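Conducted emissions fail at low frequency only when the second lead is connected

Ternside Electronics Help – Test and Measurement board
Posted Wed 27 August by tuvwood_bench

I'm doing pre-compliance checks on a small DC motor controller before we book lab time in November. The supply is an off-the-shelf Kasico bench unit and the controller is our own board in a plastic enclosure. I have a second-hand line network, a spectrum analyser and a transient limiter, all on a wooden table with an aluminium sheet on the floor.

With only the power lead connected, the trace sits well under the limit line all the way up. As soon as I plug in the sensor lead, which is 2000 mm long and unshielded, I get a broad hump starting at 145 kHz and going over the line by a few decibels. It's there whether or not the motor is turning.

I've tried a clip-on ferrite on the sensor lead and it made no difference that I could see. Swapping the Kasico for a battery made the hump smaller but it's still there. Is this a fault in my setup or is the board really that noisy? I'd like to know before I start changing the layout.

Golestani_EMC

Check your ground plane bond first. A sheet on the floor is fine as a start, but the line network has to be bonded to it with a short, wide strap. A length of green and yellow wire with a ring terminal is an inductor and will give you odd results. Use braid or copper tape, scrape the paint or anodising off where it lands, and keep it as short as you can.

Next, look at how the sensor lead is laid out. If it runs down to the floor and along the sheet you have a lot of capacitance to the plane, and that gives common mode current a path it didn't have before. Bundle the excess in the middle in a flat zigzag, keep it up off the plane and measure again. Draping matters more than people expect, and anything flexible will sit differently each time you put it back.
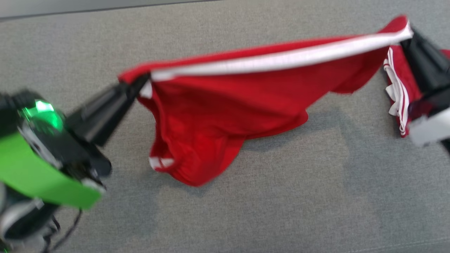
Red fabric held taut along the waistband, hanging in folds underneath.

Tape the lead to a piece of foam board once you have it where you want it, and mark the position. Otherwise you'll be comparing two layouts and calling it a filter change.

The clip-on ferrite doesn't tell you much. Most of them do very little at 145 kHz, they're made for tens of megahertz and up. You'd want a proper common mode choke on the board, or several turns through a high permeability core for a quick test.

The battery result suggests part of it is coming from the supply – but only part. Do an ambient sweep with everything connected and the controller switched off. If the hump stays, it isn't your board.

kelpie79

had the same thing, turned out to be the LED lights over the bench. turn them off and see

oldrackmount

Agree with most of the first reply. I'd add that you should take the limiter out of the equation. They can be overdriven by a strong signal outside the range you're looking at, and then you see products that don't exist. Put a 20 dB attenuator in front of it. If the corrected reading changes, something is overloading and you can't trust the trace.

Also check which detector you're using. Peak against a quasi-peak limit will look worse than it is.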